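Cómo perder una maleta con dignidad

La agencia se llamaba Pinholm y me la recomendó mi primo Abelardo Bedoya, que no ha salido de la provincia desde que se casó. Tendría que haber sospechado. Pero la chica que me atendió era amable, el folleto tenía buen papel y yo llevaba dos inviernos prometiéndome Eslovaquia.

El seguro costaba 17 euros más y dije que no. Quiero que esto conste al principio, para que nadie pierda el tiempo compadeciéndome.

La maleta salió de Madrid conmigo y decidió quedarse en Viena — ciudad preciosa, por lo visto, para una maleta. En el mostrador me dieron un formulario con el número 348 y un cepillo de dientes plegable. A Bratislava llegué con lo puesto y un paraguas. Llamé a Pinholm y una grabación me informó de que mi viaje era muy importante para ellos.

Me salvó Viera Bartoš, la dueña de la pensión, que me prestó tres camisas de su cuñado. El cuñado, Ľubomír Paulík, mide casi dos metros. Me paseé por el casco antiguo arremangado hasta el hombro y una señora me preguntó si era del teatro.
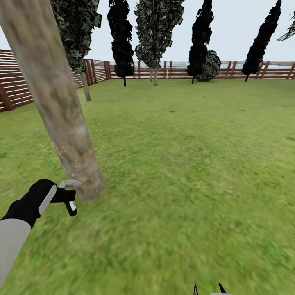 La agencia contestó al tercer día, cuando yo ya le había cogido cariño a las camisas. Me proponían cambiar la excursión al castillo por una jornada en una casa rural, sin coste adicional, «en plena naturaleza». La naturaleza consistía en una cuesta y en un ruido de leña desde las siete. Yo de troncos sé lo justo: que el serrín salta en todas direcciones cuando la herramienta muerde la corteza, y que a esa distancia conviene no llevar puesta la única camisa. La llevaba. Pasé la tarde sacándome virutas del cuello y comiendo una sopa de col que, lo reconozco, valía ella sola el viaje.

La maleta apareció en mi casa cuatro días después que yo, con una rueda menos y una pegatina de Zúrich. No pregunto. Dentro estaba todo, incluido el bañador que metí «por si acaso» y que ha visto más aeropuertos que playas.

He escrito a Pinholm pidiendo que me devuelvan lo del castillo. Me ofrecen un vale para agosto, no reembolsable, sujeto a disponibilidad. Abelardo dice que lo coja. Las camisas las mandé de vuelta por correo, planchadas, y el envío me costó bastante más que el seguro.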